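Hinged doors and the working envelope

Our written procedure for mobile manipulation in shared offices has been revised. Princess Salazar reviewed the draft at Colach and struck out most of my adjectives. The cabinet section follows, with notes.

A hinged door is treated as a moving obstacle for its full arc. The keep-clear area is the door width plus 200 mm, measured from the free edge. Chairs and cables inside that area are recorded before the arm is enabled.

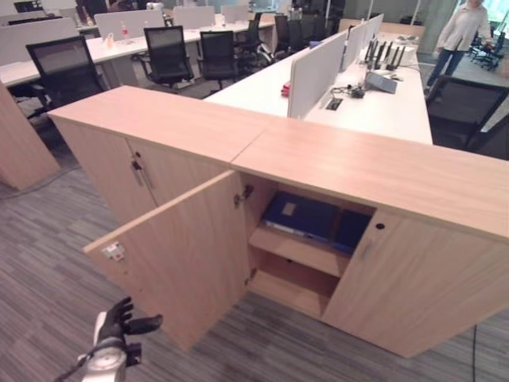 Cabinet door open, binder on the upper level, hand at lower left.

Hand speed near furniture is capped at 60 mm/s. We tried a higher figure in July and I was never happy with it, mostly on account of how the Dristuder controller filters contact force. The cap applies to every finger, including any that aren't part of the planned grasp.
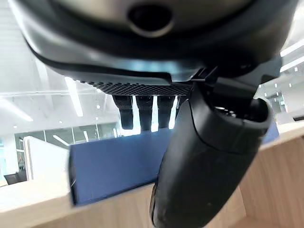 Clearance is also checked at the wrist. A collision model that covers the fingers and leaves out the housing will pass a path that it shouldn't. The Moradi planner lets you pad each link separately, and we pad the housing by 5 mm.

Walkways come next. An open door narrows the aisle, so the remaining width is measured with the door at its stop. If a colleague can't walk past without turning sideways, the task waits.

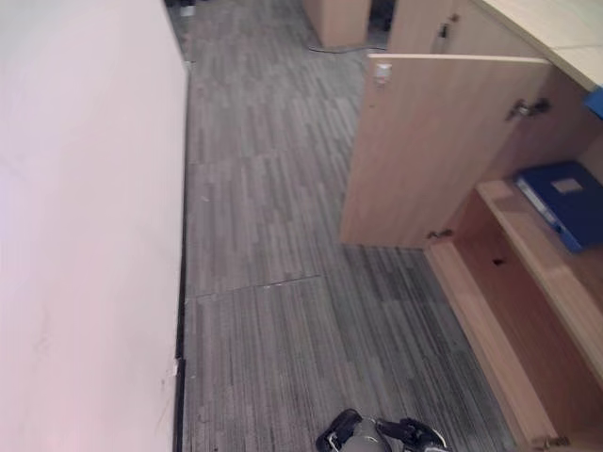 Door open over the walkway, gripper above the carpet.

Objects lying flat on a shelf are approached from the open side, palm clear of the shelf's front edge. The log entry names the object, the shelf and the operator. Anyone within 2 m of the base is told before motion starts, even if they've heard it all morning.
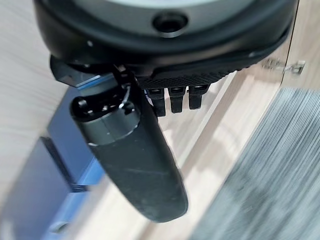 Wrist view

The Cistadard template has no field for door state at shutdown. I've been typing it under remarks, where it can't be searched. Comments on the wording are welcome until the next revision.

Contact | Copyright 2026 | Back to top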